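Can a Machine Do It Yet? The Chores Gallery

Posted by Zihan Jiang, July 4, 2022

I keep a running list of chores on the side of my refrigerator, and next to every chore there's a letter. Y for "a machine can do this now," S for "sort of," and N for "go get your shoes, you're doing it yourself." This gallery is the long version of that list. I love this stuff, I've loved it since I was a kid taking apart the dishwasher timer, and I think the dull jobs are where the really good problems are.

First up is the one I get the most mail about, putting small things in a box.
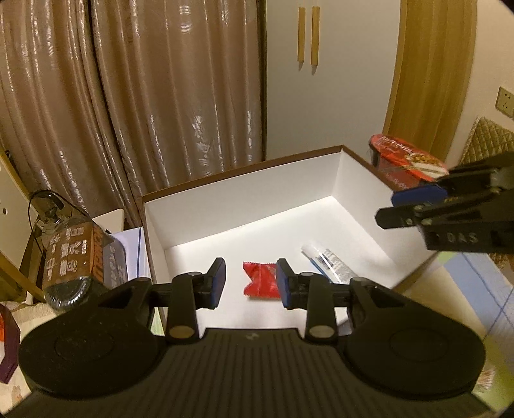
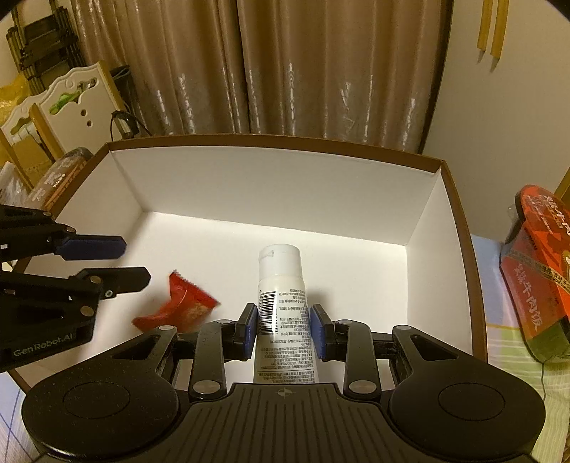 Small goods in an open box, with a gripper at work over it. The jaws are apart in the first picture, and in the second they have the white tube upright between the blue pads.

Packing small things
Letter on the fridge: S

I could look at those two for an hour. A tube and a shiny packet, and you've got two completely different jobs! A squeeze tube is pretty friendly as objects go. It has a cap with some stiffness to it, a body that gives a little, and two sides you can press on. Soft pads help a lot, they spread the squeeze and forgive you for coming in crooked.

Foil and plastic packets are the mean ones. They slide. They fold up when you pinch them, and then the shape you planned for is gone. They're also shiny, and shiny things give cameras fits, so a machine can be quite sure a packet's edge is somewhere it isn't. And then there's the box itself, with its walls. Reaching down next to a wall takes up room that the jaws need for opening. People solve this by tipping the item with one finger, or by dragging it out to the middle first, and they do it without noticing.

What I like about the newer work is that it takes the noticing seriously. When you move things with a gripper in your own hand, you have only what the machine would have: two jaws, no fingertips, no pinky to hold the flap. Try it with kitchen tongs if you don't have anything fancier. Put on a pair of mittens, pick up some tongs and pack a lunch. You will have a lot more respect for lunch.

Two grippers beat one, by the way. One to steady, one to place. My fridge letter would still be an N if everyone had stayed with a single hand.

Picking orders in a shop
Letter on the fridge: S, leaning Y

The stockroom at Grirard carries 3,000 different items, from lip balm up to bags of potting soil, and when I visited in March they let me stand behind the tape and watch their picking arm for a whole afternoon. What a treat. It uses suction for most things and it is lovely on anything with a flat face. Cartons, tins, boxed soap, up they go with a little sigh of air.

Of those items, 2,000 are cleared for the arm. The rest go to people, and the list of the rest is great reading. Netting bags of onions. Anything on a hang card. A feather duster (I asked). Loose greeting cards, which come up with their envelopes or without them depending on how the day is going.

I asked the night lead what she'd want fixed first and she said the beeping.

Sweeping and vacuuming
Letter on the fridge: Y

The old reliable. I have a Vodum in the hallway and it goes out every morning after the coffee. Floors are a nice problem because they're flat and they stay where you left them. The machine can miss a spot and get it tomorrow. No other chore on my list forgives that much, and I think that's why this one got solved first.

It still eats shoelaces. It still gets stuck under the low bookcase, backs up, thinks, and gets stuck again. I've put a strip of wood across there and we're both happier. Stairs are an N. If you have stairs you own a very good machine for one story of your house.

Folding laundry
Letter on the fridge: S for towels, N for everything else

Towels have come a long way! A towel has corners, and a corner is something you can look for, grab and shake out. The slow part is the beginning, when it's a heap and the corners are somewhere inside. I've watched a research demo spend 7 minutes on one hand towel, and I cheered at the end, in a quiet room, with people turning around to look.

Fitted sheets I won't even discuss. Socks need matching, which is easy for a camera, and turning right side out, which is terrible for a gripper. Dress shirts have buttons and a front and a back and a collar that wants to stand up. A friend suggested that machines will get good at this by having us buy simpler shirts, and I think she may be right, and I've been looking at my closet differently.

Loading the dishwasher
Letter on the fridge: S

Plates, yes. Mugs, yes, if they're upright and not nested. Bowls that nest are hard, for the same reason they're hard for a half-awake person: you pick up one and get three. Forks in a wet pile are a puzzle all their own.

The Bateo bench setup is my favorite of the ones I've seen up close. It has a plain two-jaw hand and does everything with it, no swapping tools, and it has learned to slide a plate to the counter's edge so the lower jaw can get underneath. I do that! You probably do too. Nothing in the hardware changed between the version that couldn't and the version that could, it had simply seen enough people do it.

That's a theme, if you read down this page. The hands are fine. A pair of plain jaws in the grip of a person can do an amazing share of housework already, clumsily. So the trouble is mostly in seeing and deciding, and in knowing that a thing is about to slip before it has.

Wiping tables
Letter on the fridge: Y on a bare table, N on yours

Chala, the lunch place near my work, tried a wiping arm on the long communal table for a while. Between sittings, with the table clear, it did a clean, even job and covered the whole top, including the strip along the wall that people skip. With one napkin holder left out, it had to stop and ask for help. It asked for help 40 times on the busiest day, and the counter staff got into the habit of clearing the table for it, at which point they had a cloth in the other hand anyway.

They still have it for closing time. I think that's a fair use, and I'd like to see it come back for lunch when it learns to lift a napkin holder, wipe, and put it down again. Lift, wipe, put down. It sounds so small!

Putting groceries away
Letter on the fridge: N

My big hope for the next few years. You'd think it would be close to packing a box, and in a way it's the same thing run backward, but your kitchen has no standard shelf and you have opinions. Where does the hot sauce go? In the door, unless the door is full, and then next to the mustard, unless it's the good hot sauce. A machine would need to know my kitchen and put up with me.

The grasping part is also wide open. A shopping bag is a floppy container full of things that lean on one another, and every time you take one out, the rest fall into new places. Eggs, obviously. Grapes. Bread, which must go in last at the store and so comes out first, and then needs somewhere to wait.

A few things from the mail

Several of you wrote to ask if hand-held grippers count as robots. On their own, I'd say no, there's a person doing the moving. I include them here because the work they do is the very work we want done, in the same jaws, on the same slippery packets. If I only posted finished machines this would be a page about vacuums.

Someone asked whether I'd trust a machine with glassware. With a water tumbler, sure. My grandmother's gravy boat is staying with me.

And to the reader who sent a long letter on jar lids: yes! Opening a jar needs two hands that agree with each other, a good bit of twist, and a sense of when to quit before the glass does. I've given it its own line on the fridge and an N in pencil.

Coming next in the gallery are changing a pillowcase, taking out the trash (bag tying has its own fans, I've learned) and restocking a drinks cooler from the back. If you work in a shop and there's a chore you'd happily hand over, write and tell me which one, and tell me the part of it your hands do that you'd have trouble explaining to a new hire. Those are the ones I most want to go and see.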